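Vosalcombe sets new rules for parcel depot deliveries

28/06/2025
4 comments | 152 shares

Operators of parcel depots in Vosalcombe will have to keep trucks off residential streets overnight under a revised traffic order published by the town. The order takes effect in September and covers the Wynne and Flavgate districts.

Vehicles making depot deliveries must use the ring road and enter by the Flavgate gate. Waiting on the approach road is limited to 2 trucks at a time, and engines must be switched off while they wait. Vans making household deliveries are exempt.

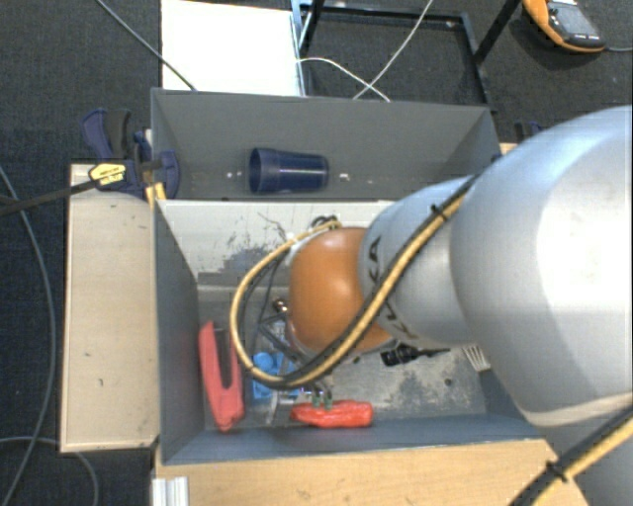

Residents on the Wynne side had asked for the limit to apply on weekends as well, and one wrote in response to the draft that Saturday mornings were as loud as any weekday. The final text leaves weekend hours unchanged.

Vistasach, the largest operator in the area, has a depot with 600 parking and loading spaces on the Flavgate side. The company said it would move its late departures to the ring road before the order starts - the depot's opening hours will stay the same.

Signs will be installed along the approach road over the summer. Permits issued under the previous order remain valid until they expire.

Share this story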